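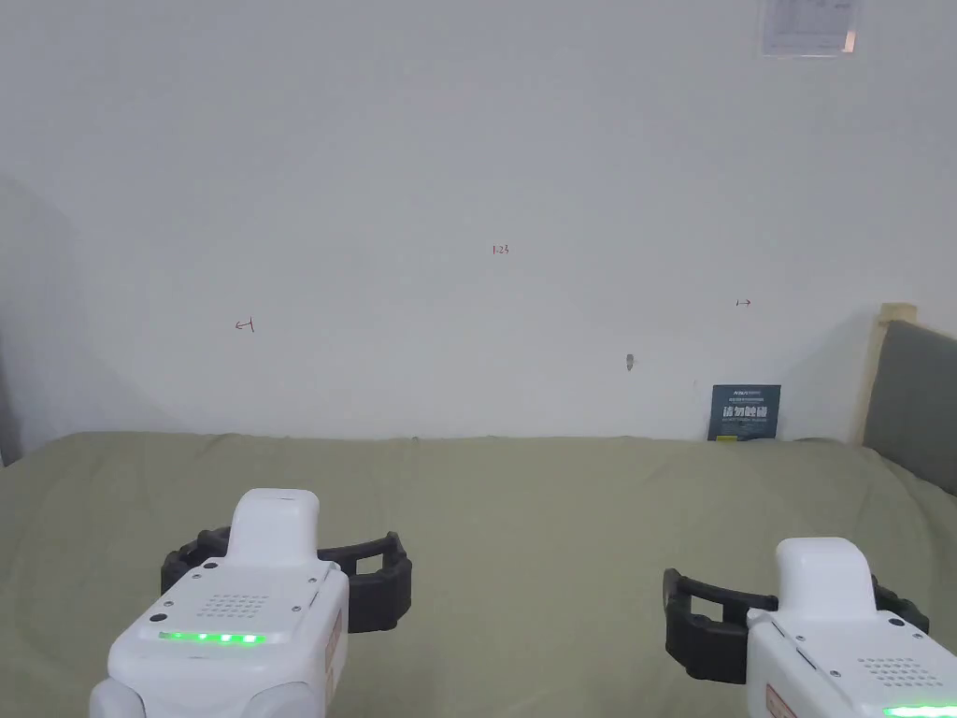 Folding and Hanging Knits with Hand-Held Grippers: Working Tips

These tips cover the recording of cloth-handling examples for the Rulla folding model. They assume you have finished the basic session, can pair both grippers without help, and know how to start and stop a take. Tips on towels and bed linen are kept on a separate page.

Setting up the surface

Use a plain cover in one color. Patterned covers and tea towels make it hard to find the edge of a garment later. Sage green works for most whites, grays and blues. Swap it for the gray cover when the batch contains green clothing.

Smooth the cover by hand from the center out. Faint wrinkles are acceptable. A ridge tall enough to lift a hem is a problem, as the fingers will close on the ridge and pick up cover and garment together.

Clear the work area between the grippers and the wall before each take. The next garment stays in the basket beside you until the current take is saved.

Start every take with both grippers over the near part of the surface, fingers open and pointing away from you. Hold still for a slow breath, then begin. The model needs a consistent starting pose more than it needs a fast one.

Sorting the batch

Sort by fabric before you sort by shape. Thin jersey, rib knit and sweatshirt fleece behave differently in the fingers, and switching between them every few minutes makes the operator's grip uneven. Work through one weight, then change.

Leave some garments crumpled. A basket of neatly stacked tops produces takes in which every garment arrives flat, and the trained policy then has no idea what to do with a ball of cloth. Drop the garment from elbow height and record it as it lands.

Turn half of the batch inside out. Care labels and seam allowances need to appear in the set.

Do not use garments with loose threads, beads or zippers on this task. Zippers go to the Urow station, where the finger pads are changed more often.

Picking up

Approach flat. Lower the fingers until the pads touch the cover, slide forward under the edge of the cloth, then close. A steep approach pinches one layer on some tries and both layers on others.

Look for the hem first, the shoulder seam second. Both are thicker than the body of the garment and give the pads something to hold. If neither is visible, take whatever is on top, lift, and let the garment hang until an edge shows.

Take a corner well inside the pads. Cloth held by the very tips will creep out when the opposite corner is pulled.

Keep your free fingers off the cloth. If you touch the garment by hand at any point after the take has started, discard the take and label it H. Do not trim the section out. A trimmed take has a jump in the wrist path and is worse than no take.

When the first grip fails, open, back away and try again within the same take. Recoveries are wanted. The current target is one recovery in 9 takes, which most operators reach without trying.

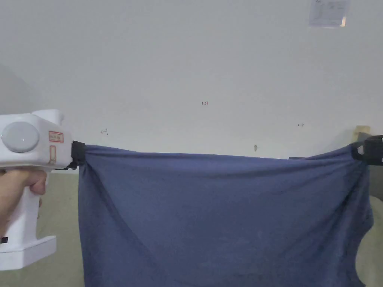 Jardine Home Tasks Laboratory – Cloth Handling Team

Holding a garment between two grippers

Once both upper corners are held, raise the grippers together until the bulk of the cloth hangs free. Then draw them apart until the top edge is nearly straight. A slight sag in the middle is correct. A fully straight edge means the fabric is under load, and on soft knits the load pulls the cloth out of one jaw.

Expect gathered folds where the fabric enters the jaws. They do no harm during the hold. They matter at the moment of laying down, when a bunched corner turns under and leaves a lump beneath the first fold. Lower the garment until the bottom hem touches, move both grippers toward you, and let the hem drag lightly so the panel flattens as it comes down.

Keep the two grippers level. Operators who are strongly right-handed tend to let the left one drop as the take goes on. The wrist path shows it clearly in review, but it is easier to correct while standing there. Nelli Partanen's advice is to watch the hem instead of the hands: when the hem is parallel to the front of the table, the grippers are level enough.

With sleeveless tops, the armhole gives a second grip point that looks convenient and is usually a mistake. Cloth picked up at the armhole swings around and presents the side seam. Use the shoulder or the hem. If you do end up at the armhole, finish the take and label it A – those are kept in a separate folder and are useful.

Shaking out

One downward shake, from the elbows. Wrist shakes blur the tracking. Heavy fleece may need a second.

Pause after the shake until the cloth has stopped moving. Starting the fold while the lower edge is still swinging teaches the model to fold a moving target, which the Hola arm is too slow to do.

Folding

Fold in the order printed on the task card: side to side, then bottom to top. Personal methods may be better. They are still a different task.

Release low. Open the fingers with the cloth resting on the surface, then withdraw along the line you came in on. Lifting away while the pads are opening drags the top layer back.

Do not tidy. If the finished fold is crooked by less than the width of a pad, leave it and end the take. If it is crooked by more, make one correction with the grippers and then end it. Long sequences of small corrections were the main fault in the August batch. The model trained on it patted the same shirt until the timer ran out.

Grip and posture

Hold the handle with all the fingers you do not need for the trigger and keep the thumb relaxed. A tight thumb tires first and the tremor appears in the recording well before you feel it.

Set the table so that your elbows are slightly below the shoulder when the garment is at full hang. Shorter operators should use the step and not raise the arms. Taller operators can lower the table by two notches without re-registering the head camera. Any more than that requires a new calibration file.

Stop after 47 minutes at the longest. The session timer is set to that figure and should be left alone.

Look at what you are doing. It sounds obvious, but experienced folders glance away once the second corner is in hand, and the head view then loses the garment for the part of the take that is most needed.

Cleaning the pads

Lint fills the ribs of the finger pads and lowers the grip. Wipe with a barely damp microfiber cloth between fabric weights and let the pads air dry with the jaws open. No alcohol, which hardens the pads. No adhesive lint rollers either. The residue makes cloth stick on release, and a sticky release is difficult to spot in review.

A pad set lasts for up to 800 takes on jersey, and noticeably less on fleece. Replace both pads on a gripper at the same time and write the change on the station sheet. A new pad paired with a worn one pulls the cloth sideways as it closes.

Saving and labeling

Label the take before you reach for the next garment. Labels entered from memory at the end of a session have been wrong often enough that review now sends them back.

Enter fabric, garment type, starting state (flat, crumpled, inside out) and result. Use the comment field for faults in the equipment only.

If the two gripper files differ in length, keep both and mark the take for sync. Do not rerecord. Of the takes marked this way in the last batch, 571 were repaired by the script and went into training as normal.

Garments that have been through a full batch go in the wash, without fabric softener. Softened jersey is slippery in the pads for several sessions afterward, and those takes are not comparable with the earlier ones.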